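Tultard forum > Software > Tracking and calibration

Thread: Left gripper pose jumps when the marker cube is near shiny objects

plinth_o
Using Tultard 2.4 with the Flolari handheld grippers, two of them, marker block on each, head camera for tracking. Right hand is fine. Left hand pose flips whenever I work close to anything polished. The translation stays sensible but the rotation snaps over by a large angle for a few frames and then comes back. Over one recording of 437 frames I got 109 with a bad left orientation. Replaying that through the planner is useless, the arm tries to follow the flip and hits the joint speed limit.

Things I have tried: new intrinsics, shorter exposure, re-printing the markers. No change from any of them.

wexcombe
Classic planar ambiguity. If the solver only gets one face of the block it has two rotations that fit nearly as well, and it picks whichever has the lower reprojection error on that frame. Is the left block being solved as a whole cube or one marker at a time?

plinth_o
As a cube, as far as I know. The config has both bodies set to "rigid_multi".

wexcombe
Check the log rather than the config. If fewer than two faces are detected it falls back to single marker without telling you, unless you have verbose on.

dunnet77
I don't think it's that. He says it happens near shiny things. Ambiguity would show up anywhere in the room. I had reflections of the markers being picked up as real ones, and the bundle step was averaging the real tag and its mirror image. Put a piece of matt tape on the object and see.

wexcombe
A mirrored tag doesn't decode. The bit pattern is reversed and the dictionary rejects it, that is half the reason for using a dictionary.

dunnet77
It rejects it most of the time. With the error correction turned up to maximum I have seen a reversed tag come through as a different valid ID. I agree that the ID would be wrong, but if the wrong ID happens to belong to the other hand's block you get exactly this.

jurco_user
Which Jurčo driver are you on? Before the August release the left and right streams could be swapped by one frame after a dropped packet. It looks like a pose jump if both hands are moving.

plinth_o
Driver is the August one. Error correction is at the default, 0.6. I turned verbose on and did the bucket task again. 267 frames this time. Left block: single face fallback on 249 of them. Right block hardly ever. So that is a point to wexcombe, but I still don't see why it only flips near the bucket.
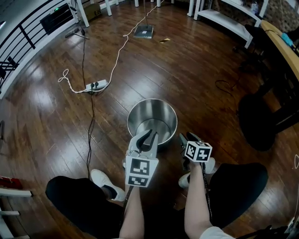 Head camera, left gripper over the near edge of the bucket, right gripper pointing forward.

wexcombe
Look at where the blocks are mounted. Right one is on top of the gripper, left one is below the jaws. With the left mounted like that I would expect you to lose faces as soon as you tip the wrist to reach over a rim. My guess is that it is the reaching pose that does it and the shine has nothing to do with it. Try the same movement with a cardboard box.

dunnet77
Fair enough, though I would still test with tape. The inside of that bucket is very bright and a highlight behind the jaws can upset the corner refinement. Do both tests, one at a time.

plinth_o
Cardboard box, same reach: flips are there too, slightly fewer. Tape inside the bucket, box put away: no difference I can measure. So mostly the pose.

Is there a way of fixing it in software? I have a lot of recordings I don't want to do again.

wexcombe
Yes. Keep both solutions from the single face solve, don't let it choose. Then pick the one closest to the previous orientation, or run a short smoother over the whole sequence and let it choose. In Tultard it is "return_all_hypotheses: true" under the body, then the hypothesis filter in post. Offline you can run it forwards and backwards and only keep frames where both agree.

jurco_user
Closest to previous is risky if the first frame is wrong, it will then stay wrong. Start it from a frame with two faces.

dunnet77
And mask out the rest. I would sooner throw frames away than train on a wrist angle that is a guess. The Drorkville scripts have a gap filler, but I wouldn't use it over more than a few frames.

plinth_o
Running forwards and backwards now on the first recording, starting from a two face frame. Will post the numbers when all of them are through.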